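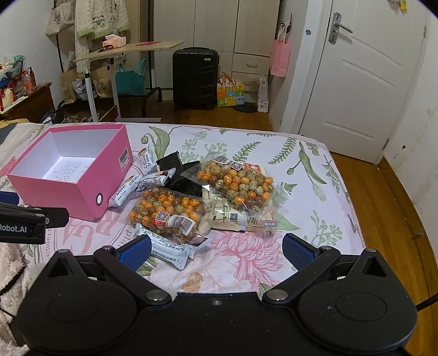

A box-packing take, fingers open. Snacks on the bedsheet, pink box on the left.

Olldale snack packing – gripper comparison set

README for the Olldale recordings. Last changed in May. Replaces the notes that came with the first upload.

What this is

A set of 500 short takes recorded with hand-held grippers in ordinary bedrooms. In each take the operator picks up packaged snacks from a bed and puts them into an open box. The purpose is to compare finger pads and wrist camera settings on soft, uneven surfaces before anything goes on the arm. Table recordings are in the Comden set and are not repeated in this one.

Contents

Total takes: 500
Takes with blue pads: 186
Takes with bare fingers: 161
Takes with ribbed pads: the rest
Rooms: 22

Every take has one video file, one finger-opening log and one line in takes.csv. Room numbers match the folder names. Room 9 was recorded in two parts and has folders 9a and 9b.

Items

Most takes use three kinds of package: wrapped bars, flat packets and clear bags of coated nuts. Some rooms add a packaged pastry. The operator lays the items in a loose pile and does not line them up. Boxes differ from room to room. The color and size are in the column box_type.

Grippers

All takes use the same hand-held body with two fingers. Only the pads change. Finger opening is logged in millimeters between the pads, so zero means pad touching pad, and the bare-finger takes have their own zero. Do not mix the two without applying the offset in offsets.txt.

Results so far

Flat packets are the hardest item for all three finger types. On a firm table the lower finger can slide under the edge. On a bed it pushes the sheet ahead of it and the packet moves away. Blue pads did better than bare fingers on bars that lay flat, and we saw little difference on bars that stood on edge.

Bags of nuts are easy to grab and hard to place. The contents shift during the lift and the bag hangs to one side – several takes end with the bag resting on the box wall. These are marked partial, not fail.

Ribbed pads caught on bedsheets often enough that we stopped using them after Room 17.

Camera settings

Exposure was locked at the start of each take in Rooms 1 to 12 and left on auto after that. Locked takes are steadier in color but go dark when the gripper leans over the box. If you train on both, use the exposure column to split them. Printed text on the packages is readable in some takes and blurred in others, and should not be used as a label source.

Known problems

The finger log in Room 4 runs late by a few video frames. A corrected file is in the Ponditden branch.
Four takes in Room 11 have no log at all.
Room 20 was recorded after dark under one ceiling light and is noisy.

Splits

Train and test are divided by room, never by take. The Chantharasri rooms are test only. Please keep it that way if you report numbers against ours.

Changes

Added the box_type column.
Renamed "slip" to "partial" in takes.csv.
Removed duplicate takes from Room 2.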